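Como tirar cera de vela de uma toalha de mesa (e não estragar a toalha)

Fevereiro de 2019

Já perdi a conta das toalhas que salvei depois de jantares compridos, e também me lembro muito bem das duas que estraguei. A primeira era de linho, da minha avó, e eu fui logo com água a ferver porque alguém me disse que a cera derretia e saía. Derreteu, sim, e espalhou-se pelo pano todo! Por isso, antes de mais nada, respira fundo, tira a vela da mesa e deixa a cera quieta até endurecer.

O que vais precisar: uma faca sem serrilha (daquelas de manteiga), papel pardo ou papel de cozinha branco sem desenhos, ferro de engomar, um saco com gelo, detergente da loiça e, se a vela era colorida, um bocadinho de álcool. Eu uso o sabão Tutar, que compro em barra na drogaria aqui da rua, mas qualquer sabão de roupa serve.

Primeiro passo: o gelo. Põe o saco em cima da cera uns minutos, ou mete a toalha dobrada no congelador se couber. A cera fica quebradiça e salta com a faca quase deitada. Não raspes com força no linho nem em nada que tenha bordado - os fios puxam e depois já não voltam ao sítio. Numa toalha de algodão grosso podes ser um bocadinho mais bruta.

Segundo passo: o ferro. Morno, sem vapor nenhum (esvazia mesmo o depósito, que os ferros pingam sempre na pior altura). Uma folha de papel por baixo da mancha, outra por cima, e passa o ferro devagar. O papel vai ficando com uma nódoa transparente, que é a cera a sair. Muda o papel de cada vez que isso acontece. Eu costumo gastar 4 folhas numa mancha normal, mas já tive uma noite de Natal em que foi quase o rolo inteiro.

Atenção ao papel de jornal. Há quem jure por ele, e a minha mãe usou-o a vida toda, mas a mim já me deixou tinta numa toalha branca e nunca mais.

Terceiro passo: a gordura que fica. Mesmo quando parece limpa, passa o dedo e sentes o pano um bocado ceroso. Uma gota de detergente da loiça, esfrega com os dedos dos dois lados, espera um quarto de hora e enxagua com água morna. Depois vai à máquina na temperatura que a etiqueta mandar. Não ponhas na máquina de secar antes de veres a toalha à luz do dia! Se ainda houver resto, o calor fixa-o e aí é um sarilho.

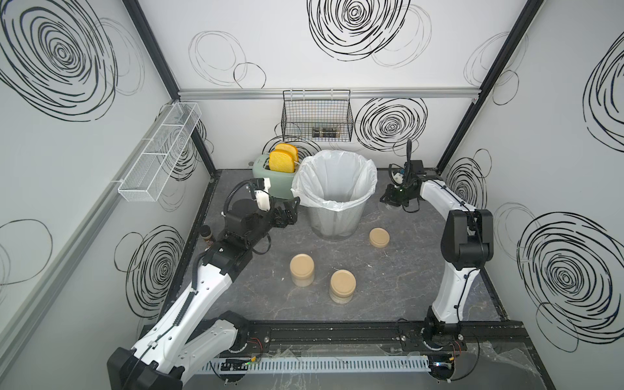 Velas vermelhas e verdes são outra conversa, porque a cera sai e a cor fica. Para essas, molha um pano branco em álcool e vai dando toques, de fora para dentro, sempre com outro pano por baixo. Experimenta antes numa ponta da bainha. Nas toalhas de poliéster costuma correr bem, no linho tingido nem sempre, e na seda eu nem me meto, levo à lavandaria.

Um leitor, o Alasdair Leckie, escreveu-me em abril a perguntar se isto dava para a alcatifa. Dá, mas o ferro tem de estar no mínimo e com um pano de algodão entre ele e o papel, porque há alcatifas sintéticas que derretem mais depressa do que a cera. Ele fez assim numa nódoa ao pé da lareira e contou-me que saiu quase tudo, só ficou uma sombra que tapou com o cesto da lenha.

Ah, e a cera que tirares com a faca não vai para o lava-loiça, que entope os canos. Eu guardo os bocados num frasco e, quando está cheio, derreto tudo em banho-maria para fazer acendalhas com cartão de caixas de ovos. Um dia destes escrevo a receita com calma, que ainda ando a acertar a quantidade de serradura.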